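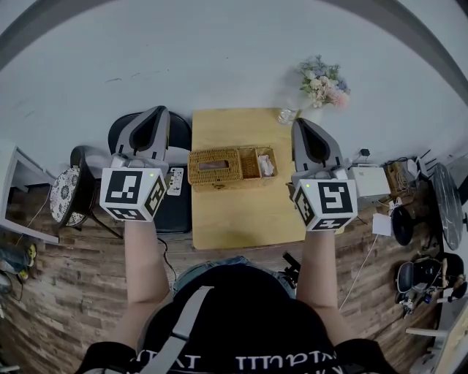

Setting up and running a handheld gripper session: working rules

These are the rules we use at Peltgate for recording table tasks with a pair of handheld grippers. They apply to every operator and every room, including the rented apartments in Kerkport. Karlijn De Haan wrote the first version and Chutima Luangrath keeps it up to date. If something in your room makes a rule impossible to follow, write to Chutima before you record, and wait for her answer.

Before you start

Read the task card from start to finish. It names the objects, the starting layout and the end state. If the card says a tissue box and a vase, then a tissue box and a vase go on the table and nothing else does. Items that belong to other tasks can stay in the room, on a chair or a stool, as long as they are out of your working area.

Check the floor next. Walk the path you will use during the session, plus one step back and one step to each side. Any cable in that path has to be moved or taped down. Loose cables are the most common entry in our incident log, and nearly all of them were charger leads that somebody had left plugged in after a break. Unplug chargers at the wall and coil the lead.

Shoes, bags and jackets go against a wall. Operators may work in shoes or socks on a dry floor, but not barefoot.

Clothing and straps

Bare forearms or close-fitting sleeves only. A loose cuff can cover part of a marker when you turn your wrist, and the tracking will drop for as long as it stays covered. Take off watches and bracelets with a shiny face. Long hair is tied back.

Put the strap on over your shirt and adjust it so that it does not slide when you lean forward. Do this before you pick up the grippers. Once both hands are full you can't fix a strap without putting something down, and the take is lost.

Checking the grippers

Do these checks in order at the start of each session and again after every break.

1. Look at every marker face. The pattern must be flat, clean and complete. Wipe it with a dry cloth. Do not use alcohol, which lifts the edges of the print.

2. Turn the gripper on and look for the green light on top. On our units green means ready to record. Any other color, or no light, means stop and swap the unit.

3. Open and close the fingers five times at a slow, even speed. They should meet in the middle without a click.

4. Confirm left and right. Units are paired, and the pair number on the case must match the number on the session sheet. Swapped hands are hard to spot in review and we have thrown out whole days over it.

5. Hold both grippers still over the table for three seconds. The tracking screen should show no jumps.

If a unit fails any check, put it back in its case with a red tag and note the fault on the sheet. Do not try to repair it yourself, even if the fix looks simple.

Setting the table

Place the table so that you can stand at one side and reach the far edge without lifting your heels. Leave a clear space of 50 centimeters on the side where you stand. Breakable objects go toward the far end unless the card says otherwise. Vases used in our tasks are kept empty of water.

Lighting should be even. Close the curtains if direct sun falls on the tabletop, and don't change the lights in the middle of a set.

Recording a take

Start with both grippers raised above the table, one on each side, fingers open. Hold for three seconds. This gives the software a clean starting pose.

Move at the speed you would use at home. Operators who are new tend to move too slowly and stop between actions, and this is the main reason takes from the first week get rejected. If you miss a grasp, try again in a normal way. A missed grasp followed by a good one is valid data and should be kept. Only restart if an object falls off the table, a stranger walks in, or you hit one gripper against the other.

Keep the markers away from your body. When you reach across the table, turn from the waist so your upper arm does not come between the headset and the gripper.

Finish the way you began, with both grippers raised and still for three seconds. Then say the take number out loud and write it down.

Breaks and limits

Nobody records more than 13 takes in a row. After that the grippers go down and the operator sits for at least ten minutes. The limit is the same for experienced operators. Sore wrists must be reported the same day, and a person with sore wrists does not record again until Karlijn has talked to them.

People and privacy

Everyone who lives or works in the room must have signed the consent form before the first take. Turn over mail, bank papers and family photos, or move them to another room. If a person who has not signed comes in, stop the take and mark it for deletion. Do not try to judge whether their face was caught.

Closing down

Turn off both units and return them to the case marked with their pair number. Upload through the Astard client on the session laptop and leave the lid open until the bar is full. Put the furniture back where you found it.

The session sheet goes in the folder by the door on paper, and a copy goes to Chutima by noon on Thursday for everything recorded that week. Sessions run with the Panyasiri kit use the blue sheet. All other steps are the same.

Changes since the last version

The finger check went from three cycles to five. The rule on alcohol wipes is new, and any wipes still in the cases should be taken out.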